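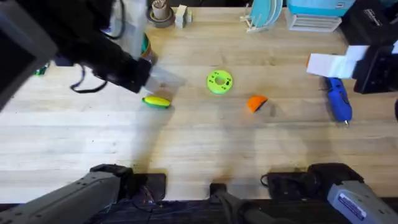 March, pm session, Wullotham club bench. Kobina on laptop, Nuria on the stop button, me writing. Margit in for the first hour only, then off to teach.

Aim for today: get the pick and place routine to a state where Demetrio's group can run it at Festcombe without one of us standing over it. Student rules for the two-arm class say 3 minutes per run, any objects the judges like as long as they fit in the gripper. So no point tuning for one shape.

Started with the camera calibration because the last lot was saved under the wrong name (my fault). Redid it from scratch. Kobina found the board file had 1,002 mm typed in for the base spacing where we had agreed 1,000. Two mil doesnt sound much but both arms meet in the middle and it shows up there first. Corrected, saved, backed up to the club drive this time.

Then grippers. Orange ribbed fingers go on the white body with two black screws. Note for whoever swaps them next - do both screws up finger tight before nipping either one, otherwise the fingers sit skewed and the gap closes at the tip before the root.
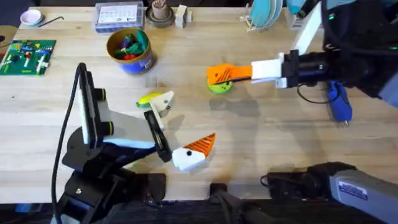 Speed. Kobina wants the approach faster, I want it slower for the last bit. Settled on fast down to hover height, then slow. The hover height is now a setting at the top of the file instead of buried in the loop, so the students can change it without breaking anything. Remedios asked for that weeks ago, sorry Remedios.

Objects for the practice set: toy veg, the bird head, the green disc. Disc is the awkward one, flat and it has a hole in the middle. Top grasp on the rim or go in through the hole? Margit says rim. Nuria says hole. Not decided. Try both and write down which, PLEASE, last time we had a page of ticks and no idea what they were for.

Also the planner still treats the whole bench as free space. Clutter along the back needs adding as a keep-out box. Rough one will do.
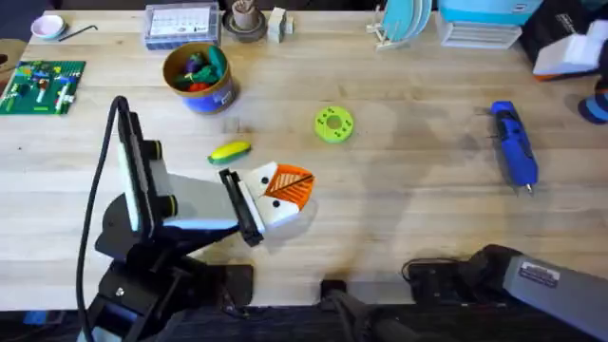 Cable on the left arm wants looking at before anyone runs a full reach to the right. Give it enough slack at the top joint and check it by hand with the power off, all the way through the travel. Tkachuk guide has a drawing of the loop, page with the coffee ring on it.

Handover idea (one arm passes to the other) - parked. Demetrio keen, but more than 2 weeks of work in it and the marks are the same for placing on the bench. If they want it for next year they can start from Kobina's branch, its called handover-old, ignore the one called handover-new.

Firnex power supply: fan noisy again on start up. Label it and keep an eye on it, dont open it.
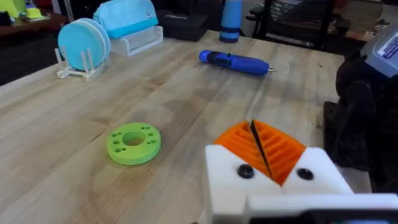 Nuria asked: do both arms have to move in the same run to count as a two-arm entry? Each arm has to make at least one placement inside the time, but they can take turns.

So turn taking is fine and the safest plan is still left arm first, park, then right. Slower on paper. Students may grumble.

To do
- keep-out box for back of bench (Kobina)
- disc grasp, rim v hole, proper table of results (Nuria)
- check left cable, then initial the sheet (me)
- print the stop procedure big enough to read from the laptop end
- ask Margit if she can do the whole session next time
- spare finger screws, we are down to the odd ones in the tin

Calibration file is the one ending in b. Dont use a. Will delete a once Remedios has confirmd she doesnt need it.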